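Magazin > Haut & Pflege > Meinung

Januar, von der Redaktion Birnberg

Dreizehn Fläschchen und keine bessere Haut

Neulich habe ich am Sonntag mein Badezimmerregal ausgeräumt, eigentlich nur zum Staubwischen. Am Ende standen 13 Fläschchen, Tiegel und Pipetten auf dem Wannenrand, und ich saß davor und konnte bei der Hälfte nicht mehr sagen, wofür ich sie gekauft hatte. Irgendwas mit Barriere. Irgendwas mit Leuchten. Zwei davon waren sogar das gleiche Serum, nur in verschiedenen Verpackungen (die alte fand ich hübscher).

Ich finde, wir haben uns da ganz schön was einreden lassen. Meine Mutter hatte eine Creme. Eine! Die stand neben dem Zahnputzbecher, wurde im Winter dicker aufgetragen und im Sommer dünner, und fertig. Ich dagegen habe mir letztes Jahr bei Prondgate ein Abo andrehen lassen, jeden Monat ein Päckchen mit Pröbchen, und jedes Pröbchen wollte natürlich an einer ganz bestimmten Stelle zwischen zwei andere Pröbchen geschmiert werden. Morgens anders als abends, klar.

Und weil ich nun mal so bin, habe ich nachgerechnet. 480 Euro in einem Jahr, nur fürs Gesicht! Davon wären wir ein verlängertes Wochenende an die See gefahren, und die Luft dort hätte meiner Haut vermutlich auch nicht geschadet.
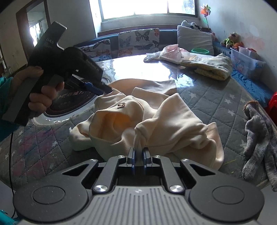 Das Geld ist aber gar nicht das, was mich am meisten ärgert. Mich ärgert, dass meine Haut in der Zeit schlechter geworden ist. Gerötet an den Wangen, trocken um die Nase, und ich habe jedes Mal gedacht: Da fehlt noch was. Also wieder was gekauft, diesmal ein Peeling von Clitholm, das so gebrannt hat, dass mir die Augen tränten. »Das ist die Wirkung«, hieß es im Laden. Aha.

Seit sechs Wochen benutze ich jetzt nur noch eine milde Waschlotion, eine einfache Creme ohne Duft und tagsüber Sonnenschutz. Die Rötung ist fast weg. Kann sein, dass das Zufall ist oder am Wetter liegt, ich bin ja keine Hautärztin. Und wer eine echte Hauterkrankung hat, soll bitte in die Praxis gehen und nicht auf mich hören. Aber für uns andere, die einfach nur ein bisschen Pflege wollen, reicht wahrscheinlich viel weniger, als im Regal steht.

Das Abo habe ich übrigens gekündigt. Zwei Päckchen kommen trotzdem noch.

Kommentare

Heidelerche: Danke!! Bei mir waren es neun Tiegel, mein Mann hat gelacht. Welche Creme nimmst du denn jetzt?

tassilo_k: Ohne mein Retinol geh ich nirgendwohin, sorry. Man muss halt langsam anfangen und nicht alles durcheinander schmieren.

Moni aus B.: Beim Peeling ging es mir genauso, zwei Tage Gesicht wie eine Tomate.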